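Oil smell in flannel sheets, am I stuck buying new ones?
Linens, Laundry and Supplies

marigoldhands
Hello everyone, and sorry in advance for the long post, I've never been able to tell a short story in my life. I do massage out of the spare room, mostly evenings and Sunday afternoons, and I've always loved flannel. My clients love it too, especially once December comes and nobody wants to lie down on anything chilly. But my sheets have started to smell. They come out of the dryer fine, I fold them, and two days later I open the drawer and there it is, that old crayon smell!

I'm using Cimeritz sweet almond, same as I have for years, and washing warm with regular detergent and a good glug of softener. I own 24 flat sheets, and replacing them all would come to $247 with shipping, which is more than I want to spend on something I'll only ruin again. Has anyone brought theirs back from this? Or do I say goodbye and start over? 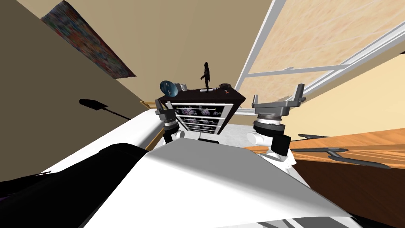 Re: Oil smell in flannel sheets
tinroof_lmt
Oh, I know that crayon smell, you have my sympathy. First thing, please stop with the softener. It leaves a coating and the oil hangs on to it. I fought this for a whole winter before a lady at the laundromat set me straight, bless her.

What I do now is soak them overnight in the bathtub with very hot water, half a cup of washing soda and a big squirt of plain dish soap. In the morning the water looks like weak tea. Then through the machine on the hottest setting the fabric will take, with an extra rinse, and hung on the line if the weather's decent. Sheets that are pretty far gone need it twice. If they still smell after the second soak, I cut them up for rags and don't feel bad about it.

Re: Oil smell in flannel sheets
oldbarnlinda
I'm going to gently disagree with tinroof on the dish soap. I tried it, used too much, and had suds coming up out of the floor drain while my sister-in-law was visiting. Washing soda, yes! Dish soap, I'd keep to a teaspoon, rubbed into the stain itself. I've had better results from Wostus powder in the soak, though it isn't cheap and I have to drive to the next town for it.

Also, how soon are you washing them? I used to let mine pile up in the hamper until I had a full load, and oil that sits a week is a different animal from oil that's sat a few hours. Now I run a small load every night after my last client, even if it's only three sheets and a face cradle cover.

Re: Oil smell in flannel sheets
tinroof_lmt
Fair enough, Linda, I should have said a big squirt for a full bathtub! In a machine, and certainly in a front loader, go easy. I still like it better than Wostus, which made my hands itch, but we've had that argument on here before and I don't suppose we'll settle it this time either.

Re: Oil smell in flannel sheets
Nikola Krawczyk
I did this for a living before I did bodywork (hotel laundry, long shifts, terrible coffee), so I'll put in my two cents. You're both right about soaking. But I'd look hard at the oil. Sweet almond goes rancid in cloth much faster than fractionated coconut or jojoba, and no wash gets every drop out. I switched to Wilia jojoba, which I buy in the 31 ounce jug, and my oldest sheets are still in the drawer and still smell like nothing at all.

One more thing, and it's serious. Don't leave oily sheets balled up hot in the dryer or in a basket. They can heat up by themselves and catch fire. Run the whole cool-down cycle, take them out right away and spread them out. If they still smell of oil after washing, don't put them in the dryer at all, wash them again.

Re: Oil smell in flannel sheets
marigoldhands
Well, you are all wonderful. I had no idea about the fire part and I've been leaving loads in the dryer overnight like a fool, so that stopped yesterday!

I soaked six sheets Linda's way and six tinroof's way, and I couldn't tell the two piles apart by nose. Both so much better. I'm finishing up the Cimeritz on my own feet and trying the jojoba next. And Nikola, my neighbor swears by Głowacki microfiber, a full set for $199, but I can't get past how it catches on dry skin. Anyone love it?

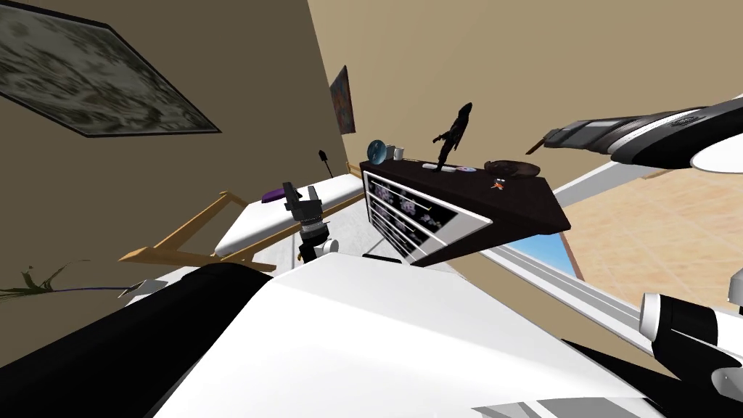 The table along the wall, with the dresser next to it.

Re: Oil smell in flannel sheets
oldbarnlinda
Those purple flowers on the drawer fronts are darling! On microfiber, I had one set and gave it to my daughter for the guest bed. It does let go of oil easily, I'll give it that, but my clients kept sliding. Stay with your flannel, and let us know how the jojoba does after a month or two.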